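纸的脾气

第一次摸到楮皮纸的人，多半会愣一下。它比看上去轻，又比看上去结实，两只手捏住边角往外扯，它先是绷紧，然后发出一种很低的、像布一样的声音。我第一次听见这声音是在八月，在一个叫Chuensuk的造纸作坊里，从那以后我就再也没法好好对待打印纸了。

作坊在河湾边上，门口堆着成捆的树皮。主人Decha Klinhom做了大半辈子的纸，说话慢，手却快得吓人。他把一张竹帘斜着插进浆槽，平着端起来，左右一晃，前后一晃，水从帘缝里哗地漏下去，帘面上就留住了薄薄一层雾。我问他怎么知道厚薄，他说听水声。我听了整整一个上午，什么也没听出来，但是高兴极了！

树皮要先泡，再煮，再漂洗，然后坐下来一点一点地挑杂质。挑杂质最磨人，小黑点藏在纤维里，眼睛一花就漏过去。作坊里的人边挑边聊天，聊孙子，聊菜价，聊上游又涨了水，手底下却一刻不停。Decha说，急性子的人挑出来的浆做纸，对着光一看就知道。他真的拿了两张给我看，一张干净得像米汤，另一张星星点点，他指着后一张笑：“这是我年轻时候做的。” 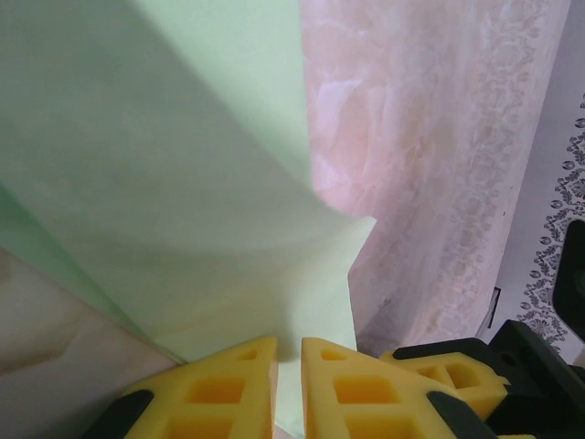
染色又是另一门学问。Chuensuk有一本厚厚的色样簿，编号一直排到121，每一页贴一小条纸，旁边用铅笔记着配方和天气。对，天气。同样一锅靛蓝，雨季染出来发灰，旱季染出来发亮，所以本子上常常写着“早晨有雾”“下午风大”这样的话，读起来倒像日记。我最喜欢的一页只写了一行：“想要绿，没成，但是好看。”

颜色做出来，总得有人用。城里有一家小小的装帧工作室叫Flunadus，每隔一阵子就来拉一车纸回去，做笔记本、灯罩和书匣。我后来专门跑去看过，星期三下午，工作台上摊满了裁下来的边条，他们连这些也舍不得扔，卷成细绳，拿来捆信封。工作室的人告诉我，手工纸有正反面，贴着竹帘的一面带细纹，另一面毛一些，糊书匣的时候把毛的一面朝里，胶吃得牢。还有丝缕方向，顺着折，折痕又直又利落；逆着折，纸会跟你闹别扭，折出来毛毛糙糙的，像没睡醒。

我回家试了很多次。先是把一张纸裁歪了，然后又把浆糊调得太稀，封面干了以后翘得像一片瓦。后来学乖了，糊好以后上下各垫一张吸水纸，压上最重的几本词典，忍住不去掀（真的很难忍），第二天早上再看，平平整整，摸上去还有一点凉。那种满足感很难跟别人讲清楚，我只好逢人就送本子。

也有人问，这样的纸到底能放多久。Decha不爱谈年头，他从柜子里拿出一册家里的旧账簿，边角磨圆了，里头的墨还黑着，翻页的声音仍旧是软的。他父亲记的是卖米的账，字写得很大，有一页上还留着孩子画的牛。他翻到那一页，停了好一会儿，才接着往下翻。

想自己动手的读者，不妨从2张薄纸和一小碗面粉浆糊开始，先学裱，再学折，最后才是缝。刷子选软毛的，刷的时候从中间往四周赶，气泡就跑出去了。第一本做得难看没关系，我那本现在还在厨房里记菜谱，封面沾过酱油，脊背也松了，里面夹着Decha送我的一小条纸，颜色介于茶和蜂蜜之间，他还没想好给它编几号。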